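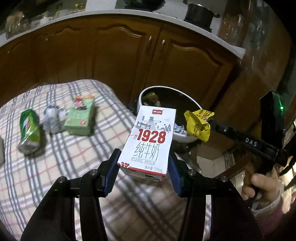 Jummai Nwachukwu had two hours free between her last class and a shift at the campus library, and she spent them talking about garbage. She is in her third year at Koller College in Prakbridge and leads Ireck, a project run by the college's robotics club. The goal for the year is a two-armed robot that can clear an ordinary household surface and put the trash in a bin. The robot itself has been mostly idle so far. The students have been doing the clearing themselves, one gripper in each hand.

"People come by the lab and want to see the arms move," Nwachukwu said. "I tell them to come back in the spring. Right now we're recording."

Recording means that a student picks up a pair of hand-held grippers, stands or kneels in front of a bin, and puts things in it without touching them. A camera on each gripper saves what the jaws are doing. One attempt from start to finish is called an episode. By the end of November the club had kept 1,024 of them.

Nnamdi Okoro handles the data. He joined the club in his first year to build combat robots and moved to Ireck when it started. He said the number matters less to him than it does to the others.

"We could have had twice that if we kept everything," he said. "I throw out the ones where the person stops to think. If you hover over a wrapper for four seconds deciding where to grab it, the model is going to learn to hover. It doesn't know you were thinking."

He also throws out episodes where something gets knocked off the cloth, but he keeps ones where an item slips and is picked up again. That was a disagreement in the club for a few weeks. Nwachukwu wanted only clean grabs. Okoro argued that the robot is going to drop things and should have seen somebody deal with it. They settled it by training two small models on the club's one lab arm, one with the fumbles and one without, and running 40 attempts with each. The one trained with fumbles did better, although both of them described the margin as small.

"I'd want to run it again before I said anything in public," Nwachukwu said. I pointed out that she was saying it in public. "Then say it was small," she said.

The first month of recording was done on a lab bench with clean objects: foam blocks, an empty tissue box, plastic cups out of the package. Dr. Fashola, the club's faculty adviser, looked at the results and told them to stop. Nwachukwu remembers the conversation as a short one.

"She asked us whose kitchen looks like that. We didn't have an answer, so we went to kitchens."

Since then the students have recorded in apartments. They use whatever is in the household trash that day, plus a box of things they bring along. The box holds crushed drink cans, snack wrappers, small cartons, and a few things that are not trash at all, which the robot will eventually have to leave alone. They lay items on a cloth, set a bin nearby and change the arrangement between episodes. Cloths with a pattern get used on purpose. Okoro said a plain white table makes everything easy to find, and the early models fell apart as soon as they saw plaid.

I asked which objects are hardest. They gave different answers.

Nwachukwu said wrappers. A thin plastic wrapper has no fixed shape, and it changes again once the jaws close on it. It can also hang over the rim of the bin after you let go, so the student has to decide whether that counts as done. Ireck's rule is that it doesn't. The wrapper has to be all the way in, and if it isn't, the student goes back for it.

"The first time I did it I lost count of how many tries it took," she said. "You squeeze, you get a corner, it folds over the edge, and you squeeze again. With your fingers you'd never notice it was a job."

Okoro said cartons, and specifically small drink cartons that are still full. An empty one forgives a bad grip. A full one turns in the jaws if you take it too close to one end, and it swings. The 125 mL milk cartons are the club's standard test for this because they are narrow enough for the grippers to hold either way around. He makes every new member lift one and keep it upright for ten seconds before they are allowed to record.

"It's not a hazing thing," he said. "You find out how hard you have to squeeze. Everybody squeezes too hard at first. Then they get scared of the milk and don't squeeze enough."

The grippers came as a set and the club has changed very little on them. The pads that touch the object are ribbed and soft enough to give a little. Students hold each gripper by its handle and work the jaws with their fingers. After half an hour, Nwachukwu said, the forearm starts to complain, and the quality of the recordings drops soon after that. Sessions are now capped at 38 minutes. I asked why 38.

"Nnamdi plotted it," she said.

Okoro confirmed that he had plotted it. He marked every rejected episode against the time since the session began, and the rejections started climbing at that point. He agrees it would be easier to remember if they called it 40.

Using two grippers was a decision they made in September, and it slowed them down. Most of the items can be handled with one. But the students kept noticing that people at home don't clean up with one hand. They hold something in the left while the right goes for the next thing, or they use one hand to keep a bin from tipping. Nwachukwu wanted those habits in the data. It took new members several sessions before their left hand did anything useful.

"I still bang them together," she said. "You can hear it. If we recorded sound it would be mostly clicking and me saying sorry to the gripper."

Twelve students are signed up for Ireck this year, and six of them record regularly. The work earns one credit. A few people have left after finding out that there would be little programming before winter break. Nwachukwu didn't blame them, but she said the job had taught her more about the robot's problem than her classes had. She had never thought about how early you have to open your hand before you reach for something, or that she always approaches a can from the side.

The schedule from here is tight. Recording ends in December. Okoro will spend the break checking the last episodes and labeling which item was picked up when. Training begins when classes start again, on a machine they share with another department and can only have overnight. The two arms are due to be mounted side by side in February, on a stand the mechanical group is still cutting. The club's open lab is in April, and Dr. Fashola has told them she expects to see the robot clear a table she sets herself.

"She won't tell us what's going to be on it," Okoro said. "I've asked."

He thinks cans will be fine. He would like 200 more episodes with wrappers, mainly in rooms with bad light, where the side of the bin goes dark and the cameras have trouble finding the rim. Nwachukwu is looking for more kitchens. So far they have used six, all belonging to members or their relatives, and she said the model has probably started to learn those six by heart. Anyone in Prakbridge with a kitchen and a free afternoon can leave a note at the club's door. The students bring the cloth and take everything with them when they go, including the trash if you want.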